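Butcher block

Butcher block is a form of solid timber panel made by gluing strips of wood side by side under pressure. It is used for worktops, chopping boards, table tops and workbenches. The name comes from the thick blocks once used in butchers' shops for cutting meat, although most modern panels are much thinner and are never used for that purpose.

Construction

Panels are classed by the direction of the grain at the working surface. In edge-grain panels the strips are turned so that their narrow sides form the top. In face-grain panels the wide sides are uppermost, giving a broader figure but a softer surface. End-grain panels consist of short pieces set upright, with the cut ends of the fibres exposed. A knife edge tends to pass between the fibres of end grain, and cuts in it are less visible. It is the most costly form to make and takes up water fastest.

Strips may run the full length of the panel or be built up from shorter pieces. Short pieces are butted end to end or finger-jointed, with the joints staggered from one row to the next so that no line of weakness crosses the panel. Full-length strips are known in the trade as full stave.

Timber

Maple, beech, oak, birch and walnut are all common. Dense, close-grained hardwoods are preferred for cutting surfaces, while open-pored timbers such as oak are more often found in furniture. Colour varies between strips even within one species, and makers either sort the strips for an even tone or mix them freely. The timber is kiln-dried before gluing. Strips of unequal moisture content shrink at different rates, and the joints may open in a heated room.

Movement

Wood swells and shrinks across the grain far more than along it. A wide edge-grain top therefore changes in width over the year and must not be fixed rigidly to its frame. Slotted brackets or screws in oversized holes allow the top to slide. A top sealed on one face only is liable to cup, as the bare face gains and loses moisture more quickly – a fault often blamed on the glue.

Finishes

Tops used for food are usually treated with mineral oil, or with a blend of oil and wax, renewed when the surface looks dull. Varnish and hardwax oil give better protection against spills but are easily marked by knives. Standing water leaves dark stains on oak where iron is present.

Use in workbenches

Edge-grain tops are widely used for light assembly and laboratory benches. They are stiff for their weight, do not ring when struck, and can be sanded flat again after damage. Solvents and strong acids attack both the wood and its finish, and benches exposed to them are normally topped with another material.
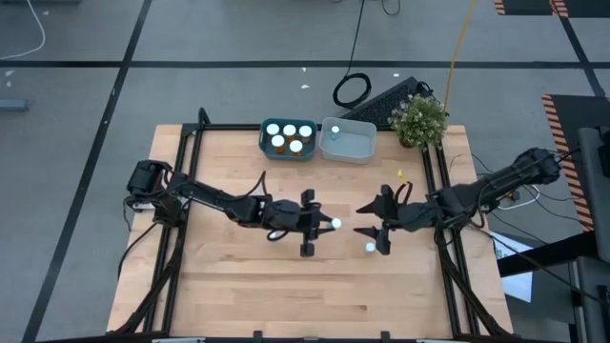 Workbench with a light-coloured butcher-block top

Repair

Shallow scratches are removed by sanding along the grain, after which the whole face is refinished to avoid a patchy colour. Burns may need a scraper first. An open joint can be reglued if it is clean, but a joint filled with old oil seldom holds, and the panel is sawn along the line, planed and glued afresh.

See also: Chopping board; Finger joint; Glued laminated timber; Worktop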